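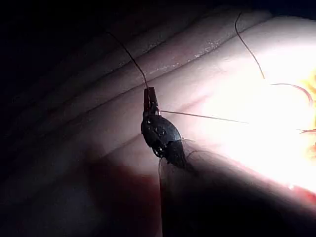

Touch-up and respray work on the Clemeleck saloon and the Tiso hatchback brings in the same few questions every week, so the answers are collected on this page. Dark cars need the most care. On a glossy, near-black surface like the beetle-shaped shell in the picture, a few tiny pale specks catch the eye at once, and road grit does the same on a bonnet.

How long does a bumper respray take?
Allow five working days. Pearl colours need an extra coat and can take longer.

Can I wash the car afterwards?
Wait 15 days, then use plain water and a soft mitt. Leave polish and wax until the second month.

Where do I find the paint code?
On the plate inside the driver's door. Jireš models built before the facelift have it under the bonnet. Code 602 is solid black, with no metallic in it. 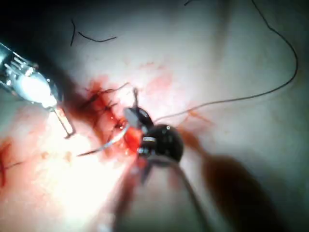
Hedvika Ondrejka writes that her Tiso was resprayed in January and the new door still looks a shade lighter than the wing. Bring it back if so. We blend into the next panel free of charge on any job over £999.

Do you work on leased cars?
Yes, with written permission from the leasing company.

Services > Bodywork > Paint questions
© Bastorari Bodyworks | Contact us | Back to top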